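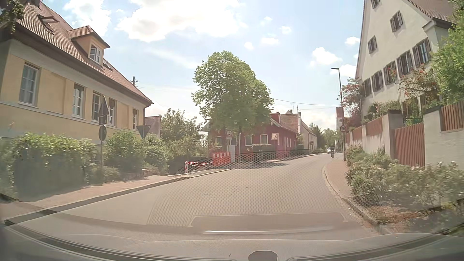
## Driving demonstrations, residential loop, January

Present: Vsevolod Moroz (driver), Zoia Fedoruk (remote station), Lamisi Adjei (logging). Entry written by Antonina Didenko from the session sheets and checked against the recordings the same afternoon.

### Purpose

To collect hand-driven laps of the Lindqvist loop for the Dodeck controller, and to repeat part of the loop from the remote station so that the two kinds of demonstration can be compared. The controller was not engaged at any point. It received the same inputs as it would in use and its proposed steering was logged beside the driver's.

### Hand-driven laps

The driver was asked to drive as he would without an instructor in the car, within the posted limit of 50, and to make no allowance for the recording. This follows the decision taken after the previous set, in which every lap was so careful that the controller learnt to hesitate on open road.

The climbing bend between the houses remains the most useful part of the loop. There is a small work area on the left, with barriers and tape beside the utility cabinet, and the large tree hides part of what lies behind it. On one pass a cyclist was ahead in the distance, near the right side, with a white car just behind and to the left. Passes of this sort should be kept whole when the recordings are cut. The earlier practice of starting each clip at the bend itself removed the approach, and the approach is where the driver makes his decision.

The barriers stand clear of the part of the road we use. Even so, the controller's proposed path shifted to the right beside them on several passes where the driver's did not. L.A. has tagged these. We do not yet wish to call it a fault: the earlier sets contain very few road works, and most of those did call for a shift.

The hand-driven set comes to 2,619 clips before review. After removing clips with a dropped signal, a missing steering trace or conversation bearing on the driving, 1,754 remain. The target for the month was 2,000. The shortfall is to be made up with further hand-driven laps and not by relaxing the review.

### Remote laps

Z.F. drove from the station with V.M. in the driver's seat, hands clear of the wheel and foot over the brake. The remote laps were limited to the straight section and its side road. Permission for the bend has not been sought.

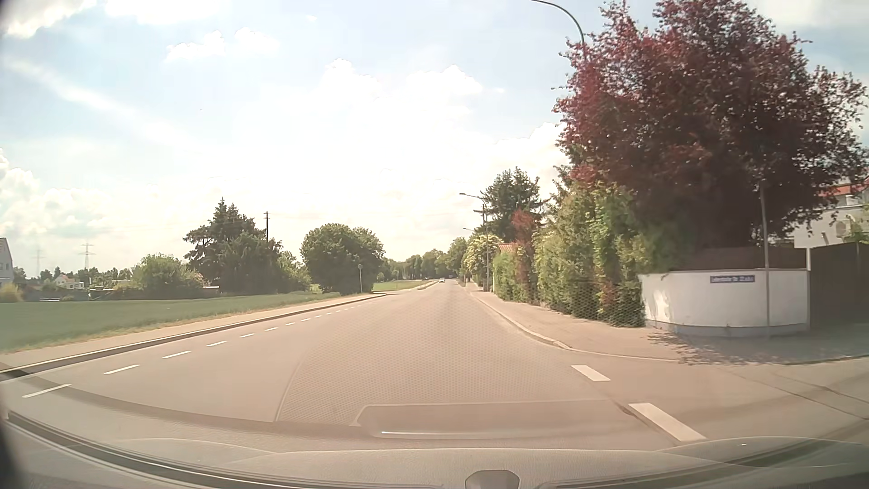 Steering on the straight was steady once the gain had been lowered. At the first setting Z.F. made small corrections continually, and the wheel trace shows a weave which a passenger would notice. With the lower gain the weave is gone, but she reports having to start the turn at the junction earlier than feels natural. Both settings are recorded in the Flikton project file under her initials.

V.M. took over 56 times across the remote laps. Most takeovers were planned and fall at the end of the section. They must be marked as such, as the import script at present treats any takeover as a mistake by the operator and discards the ten seconds before it. Lukian Pasichnyk has been asked to add a separate label. Until he has done so, nobody should run the import on this set.

A further point on the junction. The remote operator's view is narrower than the driver's, and Z.F. twice asked V.M. to confirm that the side road was clear. Those two passes are valid as driving but they are poor demonstrations -- the decision rests on something the controller was never shown. They have been moved to the "assisted" folder.

### Actions

- L.P.: takeover label, then a trial import on one lap only.
- L.A.: compare proposed and driven paths beside the barriers; report the offset for each tagged pass.
- Z.F.: write up the gain settings for the Dedimton office, with the two wheel traces attached.
- V.M.: further laps, same instructions, including the bend in both directions.
- A.D.: ask whether the road works are expected to stay. If they are to be removed, the remaining laps with barriers should be driven first.

Raw recordings are on the shared drive. The copy on the vehicle's own disk is not to be deleted until L.A. has confirmed the clip count.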